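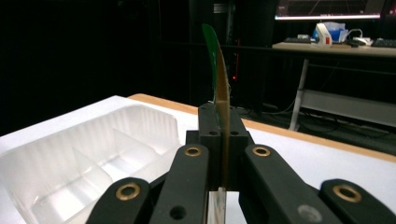

# Safety Rules for Robot Hands

A robot hand does not have to look like your hand. Many have only two fingers. The fingers close around an object, hold it, and open again. This kind of hand is called a gripper.

The black fingers in the picture are holding something very thin. It stands upright between them, pinched in a narrow slot. Look for the gold-colored rings on the black parts. There are small round holes in the metal or plastic of many grippers too, and you can spot a few on these fingers.

A gripper can't feel sorry for squeezing too hard. It does what it was set up to do. So people write rules for working near it, and everyone in the room follows the same ones.

## What is a pinch point?

A pinch point is a place where two parts move toward each other and could catch a finger, a sleeve, or some hair. A door hinge has one. Scissors have one where the blades cross.

On a gripper, the fingertips are the pinch point most people think of. The arms behind them can pinch as well, so keep your hands away from the whole thing.

## The rules at the Kindengate workshop

Children who visit Kindengate learn these rules before they go near a robot called Olley.

1. Stay behind the yellow floor line while Olley is switched on. The line is 5 feet from the table.
2. Tie back long hair. Roll up loose sleeves and take off bracelets.
3. Never hand an object to a gripper. Put it on the table, step back, and tell the grown-up you are ready.
4. Only 2 people may stand at the table when Olley is off.
5. If something falls, leave it there until the grown-up has switched Olley off.
6. Anyone may press the red stop button. You don't need to ask, and you won't be in trouble if you pressed it by mistake.

## How hard should it squeeze?

Thin things bend and crack easily. Before a new job, the grown-ups start with a gentle squeeze and make it stronger a little at a time. They write the setting in the logbook.

The grippers are checked after every 400 grips. Someone turns the power off, looks for loose screws and worn pads, and wipes away dust.

## Words to know

**Gripper:** the part of a robot that holds things.

**Pinch point:** a place where moving parts can catch you.

**Stop button:** a button that makes a machine stop right away.

**Standard:** a set of rules that many people agree to use, so that machines in different places are built and used safely.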